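Section 7. Faults During Garment Handling

7.3 Gripper fails to close on fabric (code 847)

Code 847 is raised when the Tarnosent controller commands a grasp and the fingers do not reach the closed position in the time allowed. The arm stops where it is and holds its height. On soft goods the usual cause is cloth bunched between the fingers, or a finger that has shifted on its mount.

CAUTION: The arm remains powered while code 847 is shown. Do not reach between the fingers or pull on a garment until step 2 is complete.

1. Press Hold on the operator panel. Wait until the status light is steady.

2. Switch the gripper to Service. Drive power to the fingers is now removed. The arm brakes stay on.

3. If cloth is caught, ease it out sideways, along the padded surface. Do not lift it. Lifting loads the finger mounts and may bend them.

4. Open the wrist camera view on the panel and check both fingers. The tips should be level with each other, and the slot in each tip should be free of thread and lint. 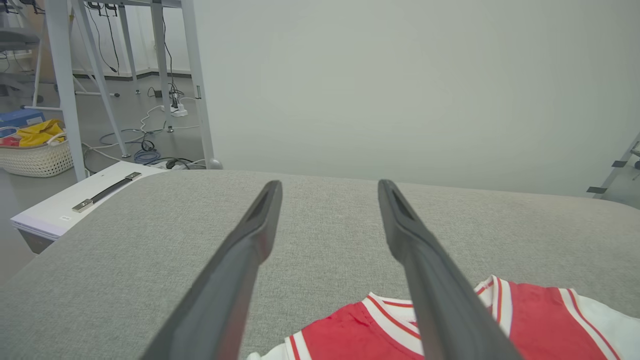
Kawaguchi, writing from the Modley site, reports that clearing the slots alone did not remove the fault there. The code came back within the same shift, and it stopped only after the mount screws on one finger were tightened. The site now checks the screws each time the code appears, whether or not any lint is found.

Ollbridge has accepted this report, and the screw check is now part of the standard procedure.

5. Check the mount screws on both fingers with the supplied driver. Tighten any screw that turns. If a screw will not hold, stop here and replace the mount as described in Section 9.

6. Clear the slots with the soft brush. Do not use compressed air – it pushes lint deeper into the mount.

7. Return the gripper to Normal and run Finger Test from the panel. Keep clear of the arm during the test.

8. If the test passes, press Resume. If code 847 returns, run the test once more. After 2 failed tests, lock the cell out and contact Ollbridge service.

NOTE: Garments with thick collars or trim are more likely to bunch. Lower the approach speed in the garment profile before sending them through again.

NOTE: The mount screws must also be checked after every 400 operating hours, even if no fault has been recorded. Enter the check in the cell log.

Procedure revised May 11, 2022. Copies of Section 7 without step 5 are withdrawn and should be removed from the cell binder.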